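Progress report: grasp retention in simulation, Mugo work package
Reporting period: March
Project: Gredutis
Prepared by the simulation team, Brestwood

Summary

Work in this period was on the second task of the Mugo work package, which asks whether a grasp policy trained only in simulation can keep hold of long, uneven objects while the arm moves. The test set has been frozen, the baseline has been run in full, and the first version of the slip-aware policy has been compared against it. The slip-aware policy held the object to the end of the motion in 68 per cent of trials. The target agreed for this stage was 60 per cent, so the stage is complete and we ask that it be marked as such. The fingertip view is now used as a policy input, as planned. The transfer trials at the Pretow site have not started and are covered under risks.

Background to the task

The earlier task dealt with compact objects: blocks, short cylinders and tins. These are forgiving. The centre of mass lies close to the point where the fingers close, and a small error in grasp position has little effect. Long objects with most of their weight at one end are a harder case. When the arm turns, the heavy end lags behind and the object rotates between the fingers. A grasp that looks sound when the arm is still can fail part of the way through the motion.

The proposal listed kitchen and workshop items as the main source of such objects. We kept to that list, with one change. Two of the thin metal items produced contact errors in the physics engine at the standard time step and were replaced with wooden items of similar length. The replacement was reported in the previous period and no objection was received.

Method

Each trial runs in the same order. The object is placed on the floor plane at a random position and angle. The arm moves above it, closes the fingers, lifts, turns the wrist and holds. A trial counts as retained if the object is still between the fingers after the hold and has not rotated by more than 30 degrees from its angle at the moment of lifting. Trials in which the arm failed to lift the object at all are counted as failures for both policies. In the first draft of the protocol these were left out, which made the baseline look better than it was.

The frozen test set has 751 trials. Object, start position, start angle and surface friction are fixed for each trial, so the two policies face the same conditions. None of the trial seeds was used in training. The set was frozen before the slip-aware policy was trained and has not been changed since.

The baseline policy takes joint positions, finger width and the overhead view. The slip-aware policy takes the same inputs and adds the wrist camera view, which looks out along the fingers. From this view a small network estimates how far the object has turned since the grip closed. The estimate is passed to the controller, which may slow the wrist, raise the grip force, or do both. Grip force is capped at the same value for both policies.

We considered training the network on object outlines alone. This was dropped after a short study. Outlines gave good estimates for flat items seen face on, but poor ones for items with a round section, where the outline hardly changes as the object turns about its own length. Surface texture carries more information in those cases, and the network now works from the full colour view. Object textures are varied in training. Floor textures are varied too, but the test set uses the plain pale floor throughout.

Results

The baseline retained the object in 41 per cent of trials and the slip-aware policy in 68 per cent. The gain is not even across objects. It is largest for items with a wide head and a narrow stem, where the baseline tended to grip correctly and then lose the object during the wrist turn. It is smallest for items of near constant width, where both policies did well if the grip was near the middle and badly if it was not.

Slowing the wrist accounts for most of the gain. With grip force held constant and only the wrist speed allowed to change, retention was 61 per cent. With wrist speed held constant and only the force allowed to change, it was 49 per cent. We had expected force to matter more. The likely explanation is that the cap is reached early in many trials, after which the controller has nothing further to give. The cap will not be raised, as it was set to match the rated limit of the gripper at Pretow.

The cost is time. The mean trial under the slip-aware policy takes longer than under the baseline by 8 per cent. This is within the limit set in the proposal.

Failures of the slip-aware policy were reviewed by hand. Three causes cover nearly all of them:

Grip taken too close to one end of the object, so that the turning load was beyond the force cap from the start.

Late estimate. The network reported rotation correctly but only after the object had already moved too far to recover.

Occlusion. The head of the object filled enough of the wrist view that the network had little else against which to judge rotation.

The first cause belongs to grasp selection and is outside this task, although we note that it sets an upper limit on what any controller can achieve here. The second should improve with a faster camera rate, and a run at double the present rate is in the queue. The third has no simple remedy. Moving the virtual camera further back helps in simulation but would not match the hardware mount, and we do not intend to pursue it.

Changes to the simulator

The contact model for the finger pads was replaced early in the period. The old model allowed small objects to creep under constant load, and this was being read by the network as slip. All results above were produced with the new model. Results in the previous report were not, and the two sets should not be compared directly.

Object meshes were reduced to a low face count to keep training time down. We checked the effect by running part of the test set with the full meshes. Retention changed by less than one percentage point for either policy, and the reduced meshes have been kept.

Risks

The Pretow transfer trials depend on access to the arm, which has been in use for another work package. A slot has been offered for the next period and accepted. If it moves again, the transfer result will arrive after the date in the plan, and we would then propose to bring forward the grasp selection study so that staff time is not lost.

Lighting is a further risk. The simulated scenes are evenly lit and the Pretow cell is not. Light variation has been added to training at a modest level, and its effect on the real arm is unknown. We would treat a drop in retention of up to 10 percentage points on transfer as acceptable for a first trial.

Compute use for the period was under the allocation. The balance is requested for carry-over, to cover the run at the higher camera rate.

Work planned for the next period

Complete the higher-rate run and report retention by object class.

Export the slip-aware policy to the Pretow controller and confirm that the delay from camera to command is no greater than in simulation.

Run the first transfer trials on the wooden items only. The metal items will follow once their contact behaviour has been checked against the real gripper.

Agree with the grasp selection task which measure of grip position is to be shared between the two.

Decisions requested

Acceptance of the present stage as complete.

Approval to carry over the unused compute allocation.

Confirmation that the force cap is to remain fixed for the rest of the work package. 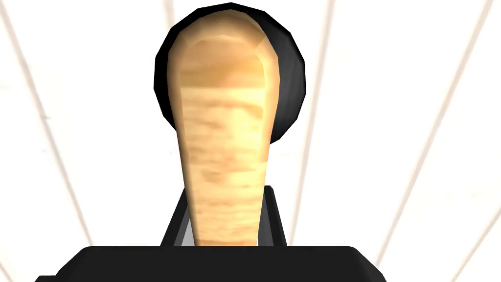
Figure 1. Simulated gripper holding a long wooden item by its narrow stem, with the wide head furthest from the fingers.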